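Monday, cube casting, second round

Carrying on from the November notes. The aim is still a set of small cubes that stack without rocking and don't mark the white tables. Two resins on hand: the Grudano clear with cyan tint, and the Hiltent opaque white, which takes pigment paste well and comes out matte if the mold is dusted first.

Poured at 8:40 in the morning. Blue batch first, pink batch straight after, same silicone mold for both so that the sizes can be compared. Mixed 225 g of the Grudano, which was too much. The remainder went into the scrap tray and will do for hardness checks. Pot life on the label is generous, but the mix started to drag before the last cavity was full, so next time split it into two cups.

Bubbles. The clear resin shows every one of them. Warming part A before mixing helped more than tapping the mold did. The pink hides whatever is inside, so I have no idea whether it is any better. Cut one in half if it matters.

Demolded after 4 hours. Too early for the pink, the corners were still soft enough to take a fingernail. Put the rest of that batch back and left it overnight. The blue came out clean except for a slight lip on the open face, taken down on wet 400 paper on the glass plate and then polished back. Do not sand the blue dry. It goes cloudy and takes a long time to bring back.

Moved a blue and a pink over to the white table once they had stopped smelling, to look at them in the ordinary room light instead of under the bench lamp.

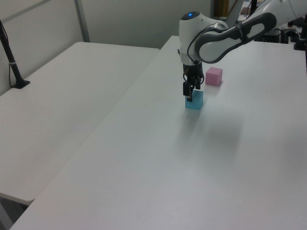
Finish is where the two differ most. The blue is still translucent with a bit of gloss, the pink is flat pastel all over. Under the bench lamp I had the pink down as too pale, but against white it holds up well enough and I would leave the pigment as it is. The blue could take another drop of tint per cup. Itsuki Higuchi disagrees and wants it clearer, so cast one each way and settle it on the table.

Squareness: checked with the small engineer's square on all faces. The blue is good. The pink has one side leaning out slightly at the open end, probably the mold wall bulging while the resin was warm. A strip of acrylic clamped along each side of the mold should stop it. Clamp lightly, the last attempt pinched the cavities and that batch was thrown out.

Marking test: pushed a pink scrap back and forth over white card with thumb pressure. Faint color on the first few strokes, then none. Wiped the scrap with isopropyl and repeated, no color at all. So it is surface pigment and a wipe after demolding deals with it. Blue scrap left nothing either way.

Still to do
- Second mold from the Zevetti silicone, thicker walls. Let it cure fully before use.
- Edge break on every cube, one light pass at 45 degrees. Sharp corners chip, mostly on the blue.
- Weigh a blue and a pink once both are fully hard and write it here.
- Ask Gavalas if the 90 shore version comes in small tins. Their list only shows the large one.
- Relabel the pigment pots. Two of them say pink and they are not the same pink.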